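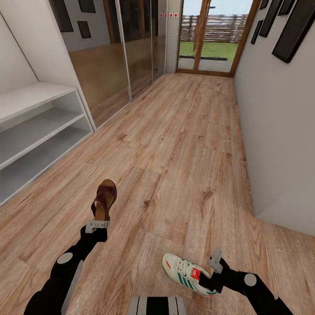

Wendport team tests two grippers on the shoe problem
By Gonçalo Guerreiro
Saturday, 7.30 am

A small robotics group in Wendport has started comparing two gripper designs on a job most households would happily hand over - getting shoes off the hallway floor and onto a shelf.

The group, which works under the name Pristska, is running the trial in simulation before it spends money on hardware. Its virtual hallway has a plank floor, an open white shelving unit and mirrored wardrobe doors, and the robot has two arms. Each design gets 200 attempts with the same footwear and the same time limit.

Clementina Magalhães, who leads the trial, said shoes were chosen for their awkward shapes.

"A box is easy and tells you very little," she said. "A sandal has a stiff sole and a strap with a gap under it. A sneaker has soft sides, and it can end up lying any way at all."

The first design, called Grube, is a plain two-fingered gripper with flat tips. The second, Evov, uses the same drive with a softer pad and a slightly wider opening. The arms and the controller stay the same for both, so any difference in the scores should come down to the fingers.

An attempt counts as a success only if the shoe is lifted, carried to the shelf and let go without falling off. Each one is cut short after 60 seconds.

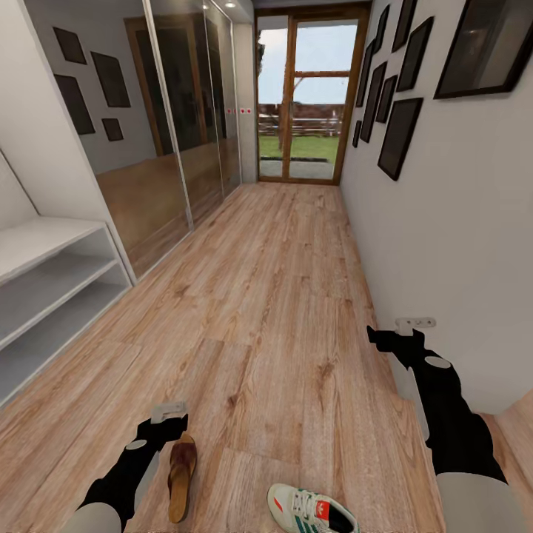
Early results

With a quarter of the attempts done, Grube is ahead on the sandal and Evov is ahead on the sneaker. Magalhães would not give out scores until both sets are finished.

Most of the failures so far have come at the start of the grasp. Vasco Marinho, who wrote the controller, said the fingers tend to close a little too high on the sandal and slide along the strap. He has since changed the approach angle by 25 degrees for both designs, and the earlier attempts will be run again so the comparison stays fair.

The narrow hallway has caused some trouble as well. The right arm has little room to swing before it reaches the wall, and Marinho said the planner sometimes picks a long way around when a short one would do.

Parvaneh Parsa, who looks after the simulated cameras, is checking whether the mirrored doors affect how the robot judges distance. She said it was too early to tell.

If one design comes out clearly in front, the group plans to build a physical version and repeat the trial in a real hallway in November. If the scores are close, both will be built.

Last updated Saturday, 10.15 am

We use cookies to remember your settings and improve our service. By continuing to read, you agree to our cookie policy.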